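**Gesell opens its cable-sorting collection to new contributors**

7 September 2025

Hello from all of us at Gesell! I'm Hongjun Gu, I run the data side of things, and I've been allowed to write this one myself (our usual releases are a bit stiff, sorry).

Our news is that Rurnel, our collection of first-person recordings for teaching robots to handle cables, has reached 311 sessions. They come from 75 people, working at home on whatever surface they like, and from today we're taking sign-ups for the next round, which starts in October.

Cables are horrible for a robot. A mug keeps its shape when you pick it up, but a lead flops about, hides behind itself and catches on its own plug, and our learning system, Tahiri, needs to see an awful lot of people dealing with that before it can have a sensible go. So we ask contributors to untangle, coil and tie, at their own pace, with the camera looking down at their hands. We don't give them a method! Some people start from the plug end, some go straight for the biggest loop, and we want the lot.

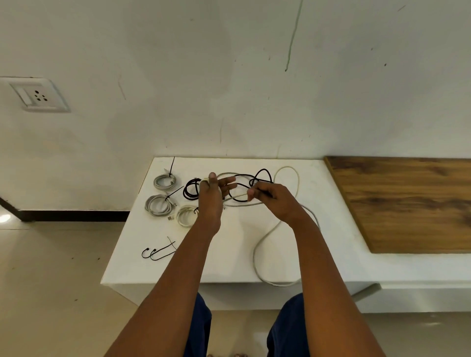
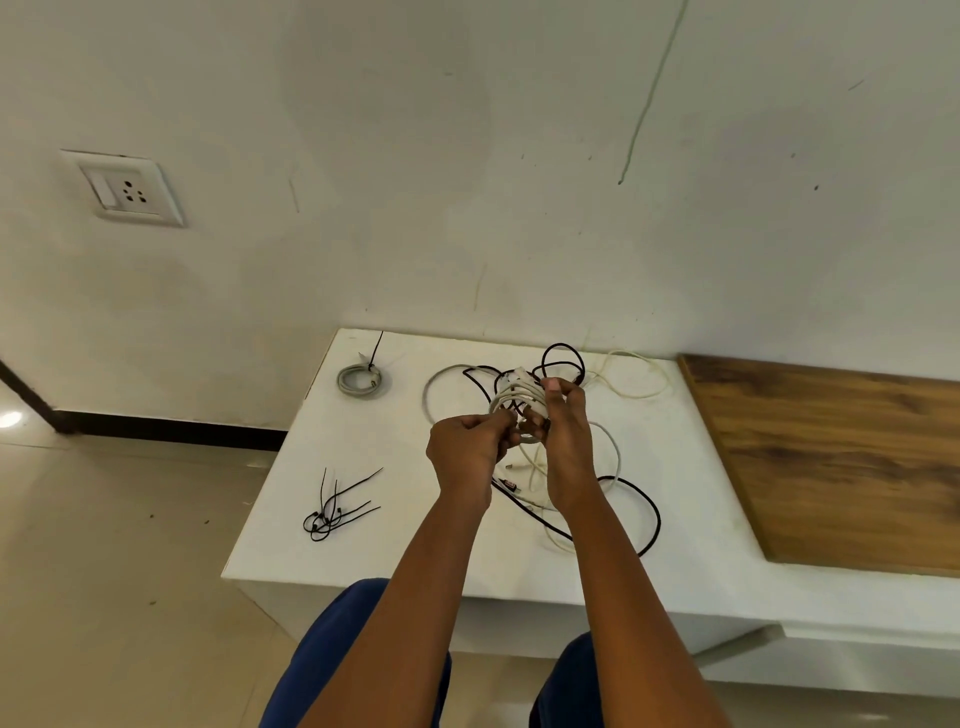 Black cable gets a task sheet of its own, and so do the pale ones.

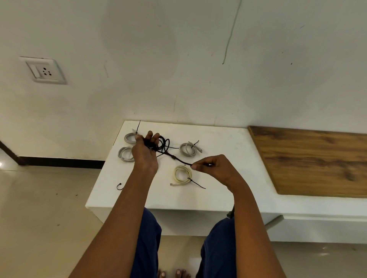
Fuso, who has been testing Tahiri on a bench arm, told me the slow sessions are the ones to ask for more of, and that a lead picked up, put down and picked up again teaches the system more than a quick tidy job does. Fuso would also like us to stop throwing out recordings where a knot gets worse halfway through. I've agreed, so those now stay in, with a note marking where the trouble begins.

A session takes about 11 minutes. You'll need a clear table, at least 2 cables and something to tie them with. We send the camera and a head strap, and we pay for every session we accept, muddles included.

Sign-ups are through the Rurnel page on our website. Journalists who'd like to see Tahiri have a try at a phone charger are very welcome too, just write to me at the Gesell press desk and I'll sort out a visit.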